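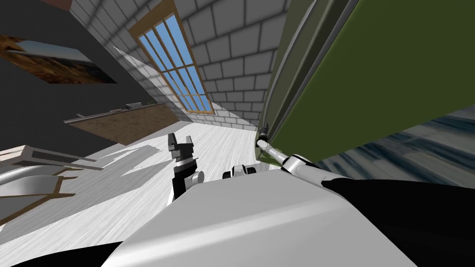 **Equipo de Manipulación – Zovilside, sede de Zesemville**

2021-02-19

Sigo con la comparación de pinzas en el simulador. Hoy tocaba la de dos dedos negros, montada en el brazo izquierdo del modelo blanco, y la cámara inclinada que pidieron los de Flunis. Con el horizonte en diagonal cuesta leer las distancias. La pinza izquierda se ve bien, justo por encima del cuerpo. La derecha llega al borde del panel verde oliva, pero a esa distancia la punta se ve pequeña y no distingo la apertura de los dedos.

He lanzado 307 intentos de contacto con el borde del panel, con 3 controladores distintos. El de impedancia es el más suave. El de posición pura rebota cuando el brazo va muy estirado, igual que en diciembre. El tercero, el de Ebrahimi, se queda a medio camino: entra bien y luego oscila. He bajado la ganancia en cuatro pasos y sigue oscilando, así que sospecho de la fricción de la muñeca y voy a revisar ese parámetro antes de tocar nada más.

El límite de 3000 pasos por episodio se queda corto para el brazo derecho. Para el izquierdo sobra.

La sala virtual la dejo como está, con la pared de ladrillo blanco y la ventana. Las sombras grises del suelo confunden al detector de bordes – lo he apuntado en la lista de fallos – y no quiero cambiar la luz a mitad de la serie.

Pendiente: repetir la tanda con la cámara nivelada, guardar los registros de fuerza en archivos separados por brazo y pedir a Flunis el modelo de la pinza de dedos largos, que todavía no ha llegado.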